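Folding Shirts for a Secondhand Stall: Project Report

Submitted 10/12/2020

1. Background

Our group chose to study how shirts are folded and stored before they are sold. The idea came from a visit in June to Vestico, a secondhand clothing shop that takes in some 2,000 garments a season. The manager told us that a large part of each morning goes to refolding shirts that customers have opened and put back. Polo shirts were the worst. The collar is stiff, the body is soft, and the front opening pulls the fabric to one side when the shirt is folded in half.

We wanted to find a fold that a new worker could learn in one shift and that would still look neat after a shirt had been moved from shelf to table and back. We did not look at washing, ironing or hangers.

2. Materials

We borrowed a mixed box of 138 shirts from Vestico. T-shirts and dress shirts were included for comparison, but this report is mainly about the polos. We also used a cardboard folding board from Jendia, sold for home closets, and a wheeled rack made by Trolletti with shallow wire shelves. The shelves matter because a fold that works in a deep drawer can slide apart on wire.

3. Method

Each member of the group learned three folds. The first was the plain half fold, sleeve to sleeve, then up from the hem. The second was the board fold, done face down with the Jendia board. The third we called the Debnath fold, after the street where the shop is. It is the way the older staff there do it: shirt face down, both sides brought in to the middle of the back, sleeves turned down flat, hem brought up twice.

Before every fold the shirt was laid out and smoothed from the collar down. We closed the buttons first. In our early tries we left them open, and the placket twisted so often that we threw those results out and started again. A good fold had to have a level collar, no sleeve showing at the side, and a bottom edge that was straight enough to stack.

We practiced the layout step on its own before timing anything. A small surface was harder to use than a long table, as the sleeves need room and the hem tends to slip over the side while you are fixing the collar. 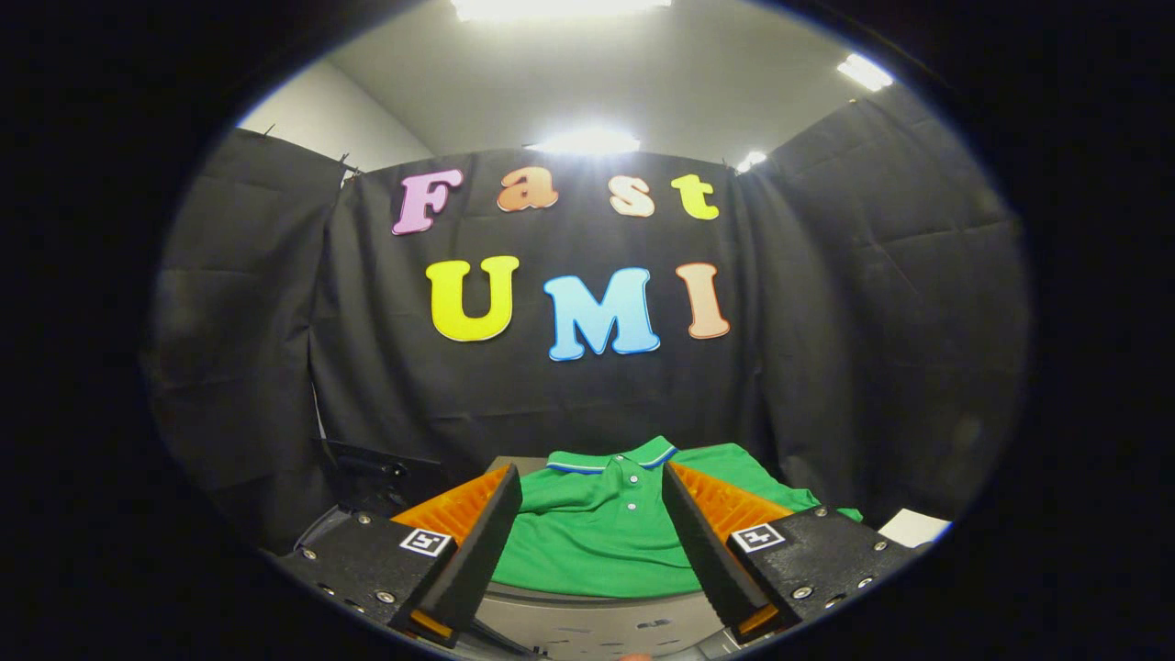 A remark from Vestico, after reading our draft, was that we should have tested children's polos as well, which come in more often than adult ones and are too short for the second turn of the hem. We agree that this is a gap. The Debnath fold would need a single turn for small sizes, and we have not checked how well that stacks.

4. Results

The half fold was the quickest to learn and the worst to look at. It put a crease down the front of the shirt, and the stacks leaned toward the collar side. After 7 shirts most stacks had to be straightened by hand.

The board fold gave the most even size. It was slow at first – 120 seconds for one shirt on the first attempt – but everyone got faster with practice. The problem was the collar, which sat above the top of the board and bent when the panels were closed.

The Debnath fold came between the two for speed and was the best for polos. The collar stayed flat and the stacks held on the Trolletti rack when it was rolled across the room. Thick cotton held its shape better than the thin sports fabrics, which slid whatever we did.

5. Discussion

For polos we would recommend the Debnath fold, with stacks kept low and collars turned in alternate directions. The board is still useful for T-shirts. Our times are not very reliable, as we were all learning while we measured – a second round with people who had never seen the folds would be a fairer test. We would also like to try tissue paper between the thin shirts, which Vestico has stopped using because of the cost.

The shirts were returned to the shop folded, sorted by size, with the thin fabrics in a separate box.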